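How to Clear the Top of a Three-Drawer Cabinet

Print this page | E-mail this page
Posted 6/2/24 by the Dimden home desk

A glossy cabinet top attracts clutter the way a new grey jumper attracts the cat. Mine lasted 11 minutes. The cure is to give the bottom drawer to the bulky stuff and be a bit ruthless about it.

Start by pulling the bottom drawer all the way out and leaving it empty until you've decided what it's for. Then lift things off the top one at a time.

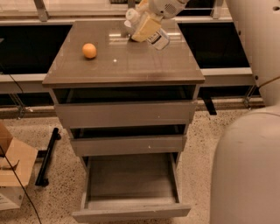
Which drawer should bottles go in?
The bottom one. It keeps the weight low, and a leak only ruins one drawer's worth of your belongings.

Check that the cap is tight before a bottle goes anywhere. I skipped this in April and spent an evening blotting the Prerosia manual, all 200 pages of it. Keep the upper drawers shut while you work if you can. They'll only catch your sleeve.
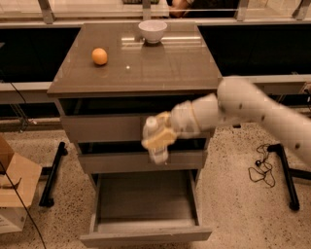
Bottle on its way, bowl and orange staying up top.

Stand bottles upright. A 600 mL one fits most deep drawers, but try yours with the cap on before you commit. If it rolls about when you close the drawer, wedge a folded tea towel beside it.

Fruit stays out where you'll remember to eat it. An orange forgotten in a drawer develops a personality, and a colour to match.

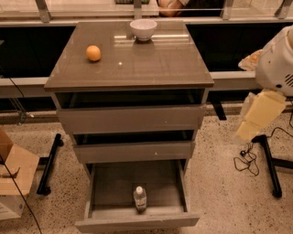
Bottom drawer open, bottle standing up in it.

Push the drawer in slowly and give the top a wipe with a soft dry cloth.

Print this page | E-mail this page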